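Search the encyclopedia
Enter keyword Go

Baguette cut
By Adjoa Odoi - May 14, 2023
2 min read

The baguette cut is a step cut used for small, narrow gemstones, most often diamonds set beside a larger center stone. Its outline is a long rectangle with square corners. A tapered version has one short end narrower than the other, so the stone can follow the curve of a ring shank.

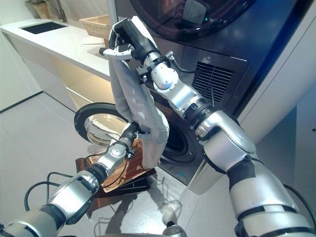
Step cuts have long, flat facets laid parallel to the edges of the stone. A baguette has few of them, and it returns broad flashes of light where a brilliant cut gives many small ones. Inclusions and color are easier to see through the open table, and cutters tend to select cleaner rough. The square corners chip easily and are normally covered by the setting.

Common settings are the channel, the bar and the bezel. The Coughlan channel, named after the workshop that first sold it, holds a row of stones between two walls with no metal between them. 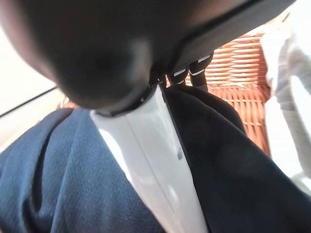

Tapered baguettes are sold in matched pairs. Length, both end widths and depth must agree, and a pair that differs in taper will sit unevenly. The taper is a gradual change in width along the length. Dealers list the wide end first - a practice set down in the Sterketti tables.

See also: Emerald cut, Channel setting, Step cut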